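Wohngemeinschaft Haus Plavano
Protokoll der Hausversammlung im August

Beginn: 18:30 Uhr
Ende: 20:10 Uhr
Ort: Gemeinschaftsraum, Erdgeschoss
Leitung: Jörg Seidel
Anwesend: alle Zimmer vom ersten Stock, vom zweiten Stock zwei Personen. Zimmer 29 ist entschuldigt.
Verteiler: Aushang im Flur und Hausseite

TOP 1 Protokoll vom letzten Mal

Das Protokoll wird angenommen mit einer Korrektur: Bei der Waschmaschine war nicht die Firma Ackermann gemeint, sondern die Firma Turon. Ackermann macht bei uns nur die Heizung. Ich bitte um Entschuldigung für die Verwechslung.

TOP 2 Hauskasse

Jörg Seidel berichtet über den Stand der Kasse. Für dieses Jahr waren 4000 Euro geplant, davon sind 3012 Euro ausgegeben. Der größte Posten war die Reparatur vom Herd. Für Obst und Gemüse bleiben bis Jahresende 400 Euro, der Rest ist für Putzmittel und für die Fahrradständer reserviert. Es gibt eine Rückfrage, ob die Kiste von Briseo aus diesem Betrag bezahlt wird. Antwort: ja, aber nur die gemeinsame Kiste. Wer zusätzlich etwas bestellt, überweist das Geld selbst.

TOP 3 Auslegen und Sortieren von Obst und Gemüse

Es wurde länger darüber gesprochen, wo und wie die Sachen ausgelegt werden. Der Küchentisch ist am Abend oft besetzt, und auf dem Fensterbrett wird es den Früchten zu warm. Das Bett im Gästezimmer ist groß genug und man kommt gut daran. Die Mehrheit findet diese Lösung in Ordnung, wenn eine Folie auf der Bettdecke liegt und das Zimmer nicht vergeben ist.

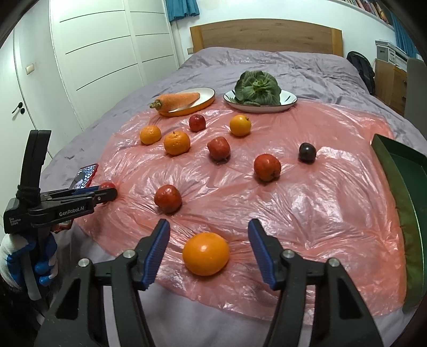
Obst auf der rosa Folie, am oberen Ende die Teller mit Karotte und Pak Choi

Zur Folie gab es zwei Meinungen. Eine Bewohnerin möchte lieber ein Tuch, weil die Folie viele Falten macht und die kleinen Mandarinen darauf leicht wegrollen. Dagegen wurde gesagt, dass man ein Tuch nach jedem Mal waschen muss. Wir bleiben bei der Folie. Sie wird nach dem Gebrauch abgewischt und über die Stuhllehne gehängt, bitte nicht nass zusammenlegen.

Das Gemüse soll getrennt vom Obst liegen, jedes auf einem eigenen Teller. Die Karotte behält ihr Grün, bis jemand sie nimmt. Es wurde vorgeschlagen, das Grün gleich abzuschneiden, damit sie länger fest bleibt. Der Vorschlag bekam keine Mehrheit, weil zwei Personen aus dem Grün Suppe kochen.

Äpfel und Zitrusfrüchte dürfen beim Auslegen gemischt sein. Für die Lagerung werden sie danach getrennt. Eine Pflaume kommt immer an den Rand, damit sie keinen Druck bekommt.

Beschluss: Auslegen im Gästezimmer ist erlaubt, mit Folie. Einstimmig.

TOP 4 Verteilung auf die Stockwerke

Bis jetzt hat jeder direkt aus der Kiste genommen. Das hat dazu geführt, dass die großen Orangen am ersten Abend schon weg waren und der zweite Stock nur noch kleine Früchte hatte. Ab sofort wird für jedes Stockwerk ein Tablett vorbereitet. Auf das Tablett kommen große und kleine Früchte zusammen.
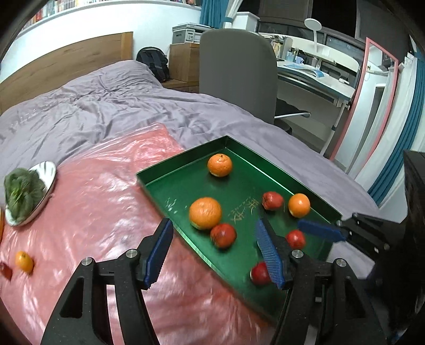
Das grüne Tablett mit der goldenen Inschrift, mit Orangen und kleinen roten Früchten

Das grüne Tablett gehört dem ersten Stock. Es wurde gefragt, was die chinesischen Zeichen auf dem Boden bedeuten. Von den Anwesenden konnte es keiner lesen, die Frage wird an Zimmer 29 weitergegeben. Der zweite Stock braucht noch ein eigenes Tablett. Im Keller soll eines sein, Jörg Seidel schaut nach.

Ein Bewohner weist darauf hin, dass weiche Früchte nicht unter den Orangen liegen sollen. Auf dem Tablett soll darum alles nebeneinander liegen und nicht gestapelt sein. Der runde Teller aus Edelstahl ist auch für Blattgemüse geeignet, man soll ihn aber nicht in die Mikrowelle stellen. Das ist leider im Frühling schon einmal passiert.

TOP 5 Durchsehen der Früchte

Wer Sortierdienst hat, nimmt jede Frucht einzeln hoch und sieht sie auch von unten an. Kleine Flecken auf der Schale sind kein Grund zum Wegwerfen. Solche Äpfel werden zuerst gegessen oder für Kompott benutzt. Bei weichen Stellen wird die Frucht gleich aufgeschnitten. Eine Liste wird dafür nicht geführt, das war allen zu viel Arbeit.
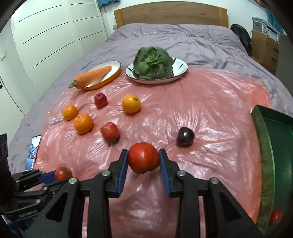

TOP 6 GESCHIRR UND SCHALEN

Der weiße Teller mit dem orangen Rand und der Teller mit dem dunklen Rand sind Geschirr vom Gemeinschaftsraum und sollen am gleichen Abend wieder dort stehen. Auf dem dunkel umrandeten hat der Pak Choi gut Platz. Die grüne Schale mit dem hohen Rand wird für kleine Früchte benutzt. Sie war einige Wochen in einem privaten Zimmer und es wird gebeten, dass sie jetzt in der Küche bleibt.

Offen ist die Anschaffung von einer zweiten Schale. Jemand hat zu Hause eine übrig und bringt sie zur nächsten Versammlung mit.

TOP 7 Verschiedenes

- Die Bettdecke im Gästezimmer soll vor dem nächsten Besuch glatt gezogen und gelüftet werden.
- Die leere Kiste von Briseo bitte bis 9 Uhr vor die Haustür stellen, sonst wird sie nicht mitgenommen.
- Das Licht im Keller flackert wieder. Die Hausverwaltung ist informiert.
- Der Schlüssel vom Fahrradraum fehlt. Wer ihn hat, hängt ihn bitte ans Brett zurück.

Nächste Versammlung: Termin kommt per Aushang.

Für das Protokoll: Zimmer 12
Gelesen und einverstanden: Jörg Seidel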